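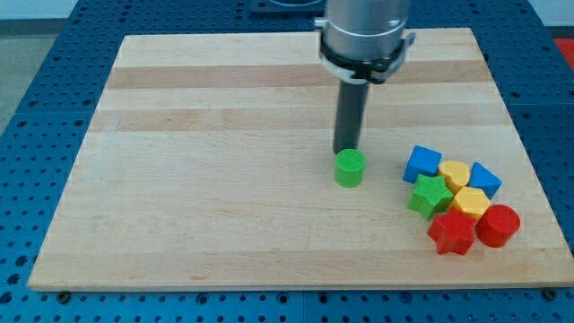 Juegos y juguetes > Piezas sueltas y encajables

Inicio | Preguntas | Temas | Sin responder | Entrar

Bloques de plástico de formas: ¿cómo los guardo y con qué limpio el relieve de arriba?

A ver si alguien me echa una mano, escribo rápido que entro a trabajar. Tengo un juego de bloques de plástico de colores, de esos de formas: cilindro verde, cubo azul, un corazón amarillo, una estrella verde, prisma triangular azul... Los sacamos siempre encima de una tabla de madera y ahí se quedan, casi todos amontonados a un lado y alguno suelto por su cuenta.

Dos problemas. Uno, la cara de arriba. La del cilindro, la del corazón y la de la estrella tienen como un rayadito fino y ahí se mete de todo. Paso un trapo y nada, sigue gris. No quiero meterles alcohol por si se come el color.

Dos, guardarlos. Los tenía en una caja Clilotis, de las planas, pero la estrella no asienta, se queda de canto y la tapa no cierra. En bolsa tampoco me convence, se rayan unos con otros. Y quiero que los peques puedan recojer solos, claro, si no acabo yo siempre.

Ah, y la tabla: ¿le doy aceite o la dejo como está? Está desnuda, sin barniz que yo sepa. Me da miedo que el aceite manche el plastico.

Gracias de antemano!!

mararroyo_villanueva
6 comentarios · Compartir (4)

tizaypegamento

Para el rayadito: cepillo de dientes viejo, agua templada, una gota de jabón de platos. Los dejas en remojo un rato antes, unos minutos bastan, y luego frotas EN el sentido de las rayas, no cruzado. Cruzado solo empujas la porquería al fondo. Aclarar, boca abajo sobre un paño, y listo.

Alcohol no, haces bien. A mí me dejó mate una pieza roja de otro juego y así sigue. Lavavajillas tampoco me la jugaría sin saber qué plástico es.

Si queda algo gris, bicarbonato con muy poca agua, pasta espesa, mismo cepillo. Prueba primero en la cara de abajo.

Lo de guardar: caja más honda y fuera. Las planas son para fichas, no para cubos ni cilindros. Yo uso una Silletti sin tapa, me costó 4 euros en el mercadillo, y los niños tiran las piezas dentro desde donde estén. Se rayan un poco, sí. Son juguetes.

Si te molesta mucho que se rocen pones un trozo de fieltro en el fondo y otro entre medias. Yo lo hice una semana y me cansé.

Útil (50) · 2 comentarios · Compartir

>> mararroyo_villanueva: lo del sentido de las rayas no se me había ocurrido, lo pruebo esta noche
>> tizaypegamento: con paciencia en las puntas de la estrella, que ahí cuesta

pino_y_cola

Contesto solo a lo de la tabla, que de plásticos ni idea.

Aceite sí, pero poco y bien seco. Primero lija fina, grano 400, a mano y siguiendo la veta, sin apretar. Quitas el polvo con un trapo apenas húmedo. Luego una capa muy finita de aceite apto para juguetes (que lo ponga en el bote, no vale cualquiera). Esperas un cuarto de hora y retiras TODO lo que sobre. El fallo de casi todo el mundo es dejar charco, y entonces se queda pegajosa y coge pelusa.

Dejar secar lo que diga el bote, y yo le doy un par de días más. Con la tabla seca del todo no tendría que manchar las piezas. Si pones los bloques encima con el aceite fresco, igual te quedan marcas, sobre todo por la cara que apoya.

Si hay cercos de agua de antes, insiste un poco con la lija ahí. En julio seca rápido, en invierno paciencia. Y los trapos con aceite no los dejes hechos una bola, extendidos fuera hasta que sequen, que pueden arder solos.

También puedes dejarla sin nada eh, la mía estuvo años así. Se ensucia más y ya.

Útil (4) · Compartir

gatow_77

Yo los guardo en la propia tabla, los arrimo todos a una esquina y la meto entera debajo del sofá. Cero cajas. Se cae alguno pero bueno

Útil (2) · 1 comentario · Compartir

>> tizaypegamento: debajo del sofá el rayadito ese lo vas a tener fino de polvo jaja

Contacto · Normas de la comunidad · Privacidad · Volver arriba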